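Staff Discussion Board > Workplace Changes > Automation at the Pastlow site

Topic: Introduction of two-arm stations in kitchenware returns
Started by: pastlow_ops_desk
Posted: March 22, 2025

pastlow_ops_desk wrote:
This thread is opened in accordance with the consultation notice issued to all staff of the Kettler returns department at Pastlow. Two stations supplied by Detby will be placed in the kitchenware section. Each station consists of a pair of arms that handle returned goods on a table and set them in place for inspection. Manual inspection, grading and repacking will remain with present staff. Colleagues are invited to submit questions and observations here. Replies will be included in the consultation record.

returns_bench4 wrote:
Thank you for the notice. My question concerns job grades. At present a returns clerk unpacks, inspects, grades and repacks. If the handling portion is removed, the written duties no longer match the work performed. Will the grade be reviewed, and if so, will the review be completed before the stations enter service or after?

pastlow_ops_desk wrote:
The grade will be reviewed. No reduction in pay is proposed as part of this consultation. The timing of the review has not been settled and the question has been passed to the personnel office.

wevley_nightshift wrote:
I write from the Wevley site, where a comparable station has been in use on the mug line. The following may be of use to colleagues at Pastlow.

The station is given ordinary goods, in the condition in which they reach a bench. Mugs are to be hung on a wooden mug tree by the handle, and bagged textiles share the same table.
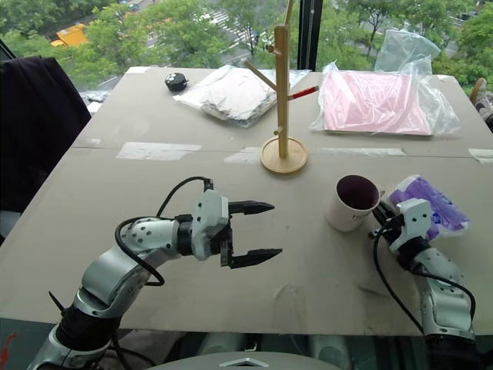

Mug handling at the Wevley station, with mug tree and bagged cloths.

During the trial period the station handled 456 mugs. Of these, 258 were placed on a peg without a member of staff stepping in. The remainder required a person to reposition the mug or to finish the placement by hand. I do not offer these figures as criticism. They do indicate that a clerk must remain close by, and that the clerk's attention is divided while doing so.

The practical change for us was in the pattern of the shift. Periods of steady handwork were replaced by periods of watching followed by short, sudden tasks. Several colleagues found this more tiring than the former arrangement. Others preferred it, particularly those with wrist complaints.

grading_lead_K wrote:
I must respectfully disagree with the weight placed on those figures. A trial is conducted in order to find faults. Our department processed 1516 kitchenware items in March, and the unpacking and setting out of those items is the part of the work most often named in strain reports. Any share of it taken up by the stations is a benefit to the people at the benches.

returns_bench4 wrote:
The benefit is accepted. The difficulty is that watching a machine has not been recorded as a duty. If a clerk is watching a station and is also expected to meet the usual grading rate, the strain has been moved and the rate has not.

wevley_nightshift wrote:
That was our experience. The rate at Wevley was later adjusted, following a written request from the shift. I would advise Pastlow staff to make the same request now.

grading_lead_K wrote:
On that point I have no objection. I would support a lower grading rate for any clerk assigned to a station, provided that it is reviewed at regular intervals.

packing_east wrote:
May I ask who is responsible when an item is damaged on the table? Under the current procedure the clerk signs for each item at unpacking. I would not wish to sign for a mug that I have not handled.

pastlow_ops_desk wrote:
The signature procedure will be amended. Items handled at a station will be logged against the station, and the clerk will sign only at grading. A draft of the amended procedure will be posted in this forum for comment.

The request for an adjusted grading rate has been entered in the consultation record, together with the question on the timing of the grade review. Staff who prefer to comment privately may write to the operations desk.

packing_east wrote:
Thank you. Please also confirm whether the draft will apply to the textile benches, as bagged items are sometimes sent to us from kitchenware.

pastlow_ops_desk wrote:
It will apply to any bench receiving items from a station. The wording will be made clear in the draft.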